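Gripper Shopping at Ninbridge: Our Gallery

Welcome, and thank you for stopping by! We've been planning our new work cell since October, and before we spend a penny of real money we like to try everything out in simulation first (it saves so much heartache later).

The two-finger gripper from Tapsell is our front runner, with spare finger pads at 27 dollars a set, and we'll want 4 sets to start.

Sovmont quoted us 1,020 dollars for the table and mounts, a little more than we'd hoped, but they were lovely about it.

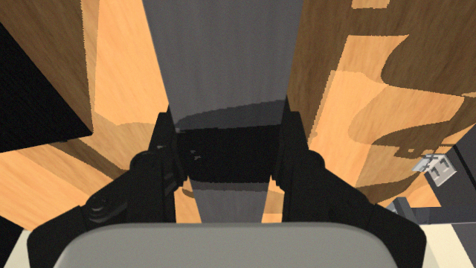
Delivery from Lulevness adds around 293 dollars, so we're hoping to put everything on one order and pay it just the once.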